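Norard Picture Rail and Hanging System — Economou Sale Rooms

Display equipment for viewing days, private views and permanent collections

The Norard system is the standard method of hanging used in the sale rooms and viewing galleries operated by Economou. It is supplied to lenders, regional auction houses and private collectors who wish to present framed works to the same specification. The system consists of an aluminium rail fixed at the head of the wall, a set of vertical hangers and a choice of hooks. Once the rail has been installed, pictures may be rehung between sales without further drilling.

Rail

The rail is supplied in lengths of 1000 mm and 2000 mm. Both lengths may be cut on site with a fine-toothed saw. Joining pieces are included with every second length ordered and should be fitted before the rail is offered up to the wall. The rail is available in white, satin silver and a primed finish for painting. Corner pieces are made for internal and external angles of 90 degrees only; for bays and curved walls please contact the department before placing an order.

Fixings are not included. The type of fixing depends on the wall, and the choice should be made by the contractor who is to install the rail. Where the wall is of lath and plaster, the rail must be fixed to the studs.

Hangers and hooks

Hangers are offered as steel cable, clear nylon cord or square steel rod. Cable is used for most oil paintings and works on paper. Rod is recommended for heavier frames, and for any picture hung above a staircase or public walkway. Nylon cord should not be used for loans.

The standard hook locks by means of a thumbscrew. The security hook requires a key, which is supplied in pairs and may be reordered by quoting the number stamped on the shank. Security hooks are required for all works displayed in rooms open to the public without an invigilator present.

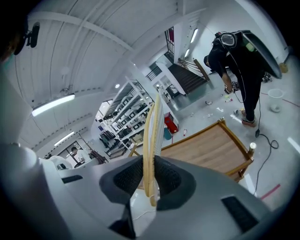 Economou Exhibition and Display Department

Ordering for a sale or exhibition

Customers who are preparing a sale are asked to send a hanging plan with the order. The plan need not be to scale but should give the framed size and approximate weight of each lot, together with the height of the wall from floor to cornice. The department will return a list of parts, normally within three working days. Amendments made after the list has been approved may delay dispatch.

A starter set is available for small rooms. It contains 16 cable hangers with the same number of standard hooks, and is sold without rail. Sets may be mixed with rod hangers in the same rail, as the head fitting is common to both.

Hire

The Norard system may be hired for viewing days at temporary premises. Hired rail is mounted on the Flultau freestanding screen, a padded panel faced in grey or natural linen. Screens are delivered assembled and are placed in position by the carrier. They must not be pinned, stapled or taped. Refacing is charged at cost where the linen has been marked.

The minimum period of hire is one week. Bookings for the October sales close early and customers are advised to reserve screens as soon as the sale date has been confirmed. A deposit is payable at the time of booking and is returned after inspection.

Lighting

The rail does not carry current. A separate lighting track, manufactured by Woniler, may be fitted in front of it and shares the same cover strip. Woniler track is ordered through this department but is installed and tested by a qualified electrician appointed by the customer. Lamps for works on paper should be fitted with a dimmer — the standard lamp is too bright for watercolours at close range.

Care and inspection

Cables should be inspected at each change of display and replaced if any strand is broken. Hooks should be wiped with a dry cloth. Oil, wax and spray polish must not be applied to the hangers, as they reduce the grip of the hook. Rod hangers that have been bent should be withdrawn from use and not straightened.

Returns

Unused parts may be returned in their original packing within one month of delivery. Cut rail cannot be accepted. Parts made to order, including rail painted to a customer's own colour, are excluded.

Prices and terms of hire were last revised on 1/16/25 and are available on request. Carriage is quoted separately for deliveries outside the mainland.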